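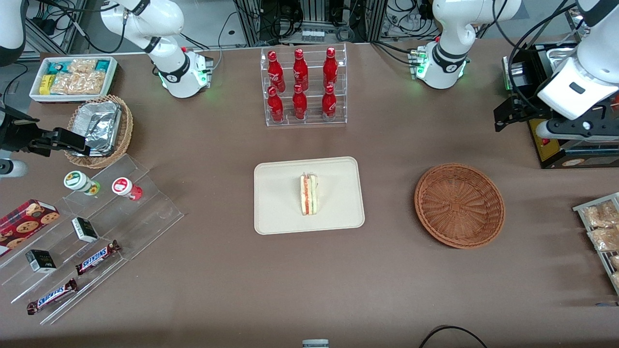
Snack table, sandwich on the cream tray, Coca-Cola rack behind.

April, 10.40

Counter layout for the Planden kiosk, second go. Nilton wants the sandwich in front of the drinks so people pick it up first, and I've kept to that. One wedge on the tray, cut face showing where the filling shows. Still in its wrap.

Bottle rack: six, three up and three down. The clear acrylic is fine but it marks easily, so wipe with the soft cloth only. Tray to front of rack measured 102 mm before I started shifting things. I'd like a bit more.

Packet snacks stay in the white tray at the back left. The clear bags slump over each other and you lose the labels. Try standing them on edge with a card divider, 229 mm long should do it.

Foil item in one round basket, the other basket left empty for now. Raghda asked for fruit in it, Carhuamaca haven't confirmed what they can send. Ask again.

Stepped display at the front left corner, turned at an angle. Jars on the upper step, biscuits lower down. I'm not sure about the angle. It uses up a lot of table, about 324 mm along the front edge by my tape.

Bread bags on the wire shelf to the right. Leave.

To do: price cards (Skendix template), divider, second cloth.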